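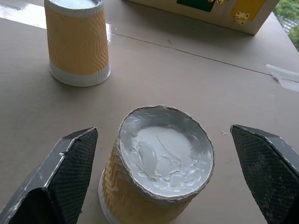 [gitbridge-paper] Re: Re: Base joints on ripple cups, paste quantity

From: Ilona Medve
To: gitbridge-paper list
Date: November 2022

Ferenc,

Answers inline. I have trimmed the part about transport crates, which belongs in the other thread.

> Ferenc Szalai wrote:
>
> I have read the assembly sheet for the Brirusel wall twice and I still
> don't understand the paste step. The sheet says "coat the base." Does
> that mean the rolled rim only, or the whole recess? I coated the rim on
> a dozen pairs and they held for a day, then most of them came apart
> when I picked them up by the top cup.

The whole recess, out to the rim. The sheet is badly worded and I will change it.

The base of a paper cup is a disc set slightly below a rolled paper edge. Put two cups together base to base and the only contact is edge to edge, and the edges are not flat. They are crinkled where the paper was rolled, so in practice you get contact at a few high points and air everywhere else. A bead of paste on that edge will hold the weight of one cup standing still. It has very little resistance to peeling, and lifting by the top cup is a peel load unless you lift perfectly straight.

If both recesses are filled, the paste bridges the gap and you have a plug across the full disc. The rim then only sets the spacing. Failures on filled joints have nearly always been the liner coming off the paper, with the paste itself intact.

> How much paste is that per joint? I went through a tub of Vida in an
> afternoon doing it my way and I am nowhere near finished.

More than you would like. The depth of the recess on the Gendden cups is some 2 mm, and you are filling one side properly and wetting the other. Work it out from the tub weight after your first full row. I don't want to give a number for the list because people use different cups and the recess varies a good deal between makers.

I suspect you lost most of your Vida to the outside of the rim. Anything past the edge runs down onto the sleeve and contributes nothing. Start in the middle of the disc, push outward with the flat of the spreader, stop when the paste reaches the roll.

> Should the surface be leveled off? Mine has ridges and lumps in it and
> I can't get it smooth without dragging half of it out again.

Leave it. Ridges and swirls are fine, and a lump is fine as long as it isn't higher than the second cup can press down. The second cup does the leveling. I tested smoothed and unsmoothed joints last February and could not separate the two groups by pull or by twist. What does matter is bare patches. If you can see paper through the paste near the rim, go back over it before you mate the pair.

Thick and uneven is better than thin and even with this paste. It skins over quickly when thin, and a skinned surface will look glossy and still refuse to stick.

> Do you coat both cups?

Full coat on one, thin wet coat on the other. The order I use:

Stand the cups mouth down on a hard table, sleeves on, in two lines. Front line gets the full coat. Back line stays clean until its partner is ready. Coat one front cup. Wipe a thin layer on the matching back cup. Pick up the back cup by the sleeve, turn it over, set it down on the coated one, press straight down on the open mouth with a flat board, and turn it a few degrees each way. Then leave it alone.

Don't coat a whole line in advance. I did this on the first test section and by the time I got to the end of the line the first ones had skinned. One pair at a time is slower on paper and faster in total, counting the rework.

Keep the spare cups out of reach of the spreader as well. Paste on a base that you meant to leave clean has to come off while wet, and wiping it raises the fibers.

> The sleeves are giving me trouble too. When I stand the cup upside down
> the sleeve wants to slide. On some there is a white strip of bare cup
> showing by the table and on some there isn't.

The white strip is correct. The sleeve is shorter than the cup wall, so with the cup mouth down you should see a narrow band of plain white between the sleeve and the table, the same width all the way round. If it is wider on one side, the sleeve is on crooked and the grooves will not line up with the next pair. On the wall this reads as a wobble in the yellow even when the cups themselves are straight.

If there is no strip at all, the sleeve has slipped down toward the mouth and is loose. Push it up toward the base until it binds on the taper. If it won't bind, put the cup aside. A spot of paste inside the sleeve works, but it has to go on before you do the base, and I would not do it for more than a handful.

The seam of each sleeve should face the back of the wall. The wavy grooves hide the seam reasonably well from straight on and not at all from the side.

> Last one. Can I do the pairs lying down in a V-trough? It would be
> easier on my back.

I wouldn't. Paste sags toward the low side of the recess and you get a wedge, thick at the bottom and thin at the top. The pair then cures with a slight bend. One bent pair can be rotated to hide it, a row of 12 cannot. Raise the table instead. Mine is on blocks.

Curing: 19 hours minimum before handling, mouth down, no load on top. The lower cup is sealed against the table and the joint dries outward through the rim, so it is slow in the center. A joint that feels hard at the edge can still be soft in the middle. I think this is what happened to some of your dozen, apart from the coverage problem.

For checking, hold the lower cup down with one hand flat on the table and twist the upper one by the sleeve. Light force. If anything creaks, pull the pair apart, scrape both bases, and do it again. Scraped bases can be reused once. After that the liner is too damaged.

Status on my side, for anyone else following: the wall takes 1056 cups and all of them are now sleeved and sorted by seam position. The lower rows are paired. I have not started on the corner columns, which use the same joint but need a dowel through the middle, so the holes have to be punched before any paste goes on. Ferenc, please don't paste anything from the box marked C until that is done.

Open items:

The assembly sheet. New wording for the paste step will be: "Fill the recess of the lower cup to the inside of the rolled rim. Do not smooth. Wet the recess of the upper cup. Mate at once." Comments on that by reply, please, to the list and not to me.

Spreaders. The narrow plastic ones flex too much for a full coat. A wooden stick cut square at the end does better. If somebody has a source for stiff ones of the same width, I would like to know.

Color. Gendden's second box of mustard sleeves is very slightly darker than the first. I am mixing the two across each row and not grading from one to the other, since a gradient at that scale looks like a lighting fault.

Ilona

--
gitbridge-paper mailing list
To leave the list, reply with "remove" in the subject line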